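Sorting out the sauces, and other Sunday jobs

November 20, 2022

I've been meaning to write about vinegar for ages, ever since I got hooked on making my own back in October. It started with a bag of windfall apples from my neighbour Tibor Dobos, far too many for crumble, and a vague memory that my gran kept a crock of something sharp under the stairs in Skokley.

So I chopped the lot (cores, peel, the odd bruise), covered it with water, stirred in some sugar and tied a tea towel over the top. Then you wait. I'm hopeless at waiting! I was lifting that tea towel morning and night, and Miko the cat was nearly as nosy as I was. After a couple of weeks it smelt like a pub carpet, and a while after that it smelt like chips, and I did a little dance in the kitchen.

I strained it through an old pillowcase and tried it on everything. Lovely on red cabbage, a bit much on cucumber, and a spoonful in gravy is now a house rule. My second batch is pear and I have high hopes for it, though it's gone cloudy and I can't decide if I mind.

The trouble is where to put it all. The cupboard was already full of soy, syrup and things with two drips left in the bottom, so bottles now live upright in plastic bins, where I can pull the whole lot out at once and any leaks stay put.

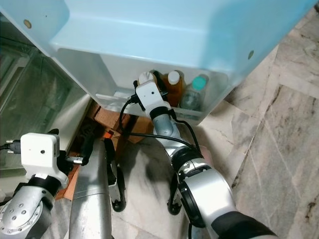
What I'm trying next

Malt vinegar, if I can find a decent plain beer that isn't silly money. Tibor swears by stout. I've also got my eye on the last of the blackberries in the freezer, so if you've made a fruit one that didn't taste like cough mixture, please leave me a comment with how much sugar you used.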